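How to Clean and Refill a Hummingbird Feeder

Updated 7/31/24

Hummingbird feeders need more attention than seed feeders. Sugar water spoils quickly in warm weather, and a dirty feeder can make birds sick. The job takes only a few minutes once you have a routine.

What you need

A bottle brush, a small port brush, white vinegar, plain white sugar and tap water. The port brush matters more than the bottle brush. Most of the black mold we see on feeders brought into the Rorkcombe store is inside the feeding ports, where a sponge won't reach.

Step 1. Empty the feeder

Pour out all of the old nectar, even if it still looks clear. Don't top off old nectar with fresh. Dump it down a sink and not on the ground, where it will draw ants and wasps.

Step 2. Take it apart

Separate the bottle, the base and any flower inserts. On saucer feeders, lift off the lid and pull out the perch ring if it comes loose. The inserts on the older Netik saucers are a tight fit, so push them out from below with your thumb. Lay the small parts out on a towel in the order they came off.

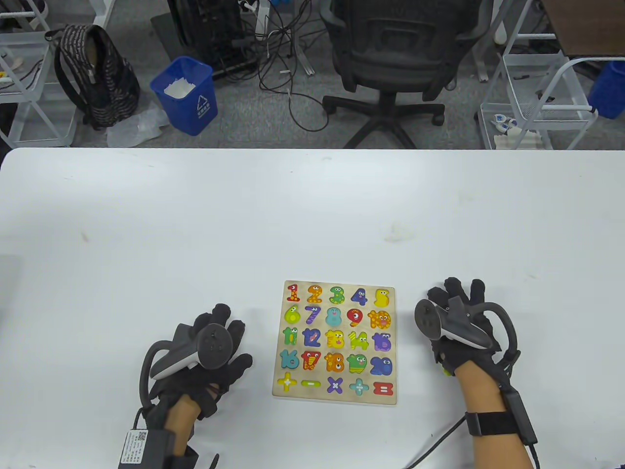 A number puzzle with twenty-five cartoon-style pieces.

Step 3. Soak and scrub

Mix one part vinegar with two parts hot water and soak everything for an hour. Scrub the inside of the bottle, then run the port brush through every opening. Rinse under running water until you can't smell vinegar. Skip dish soap if you can – it leaves a film that is hard to rinse out of the ports.

Step 4. Mix the nectar

Use one part white sugar to four parts water. Stir until the sugar dissolves. Warm water speeds this up, but let the mix cool before you fill the feeder. Don't use honey, brown sugar, artificial sweetener or red dye. Extra nectar keeps in the refrigerator for a week.

Step 5. Fill and hang

Fill only as much as your birds will drink before the next cleaning. For a single feeder early in the season, that may be half a cup. Hang it in part shade, within sight of a window if you like to watch, and fill the ant moat with plain water.

How often to clean

In summer heat, change the nectar every 2 days. In cool spring weather you can stretch it to 5. If the nectar turns cloudy or you see dark specks, clean the feeder that day.

When to take it down

Leaving a feeder up in fall does not keep birds from migrating. Our yard at Bestutwood often has a late visitor in October, so we leave one small feeder out until two weeks after the last sighting. Wash it, dry it fully and store it with the lid off.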